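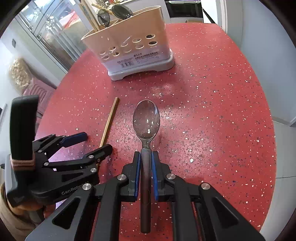
Ask me again when one of them can do my dishes, wrote a reader of this book's first edition in the margin of a borrowed copy, and the library was kind enough to send us the page. We have kept that remark on the wall ever since. It is a fair test, and a wonderful way into this chapter!

Chapter 6
Chores: The Long Road to the Kitchen

Factories have had robot arms for decades, and they are marvels at welding the same seam all day. A kitchen is a different animal. Take one small job, putting away the flatware. A spoon is thin, curved and shiny, so a depth camera may see the reflection of the ceiling where the bowl should be. A chopstick rolls. The holder has a narrow opening, and it may already be half full of other things (in a real home, it nearly always is).

In the Danton study, which we will follow through this chapter, a two-fingered machine was given 467 tries at picking up a utensil and standing it in a caddy. It finished the job 101 times. You might find that discouraging. We find it thrilling, mostly for what the failures teach! Many of them came after a perfectly good grasp, when the handle turned a little between the fingers and missed the opening.

Section 6.1 looks at grasping thin objects. Section 6.2 moves to the shop floor at Holzer, where 52 bins of mixed parts raise the same problem with heavier stakes. Section 6.3 takes up learning from human hands, using the Pesov recordings.

Before you read on, try this at home: put away a handful of flatware with your thumb and one finger only, and write down every time you had to change your grip.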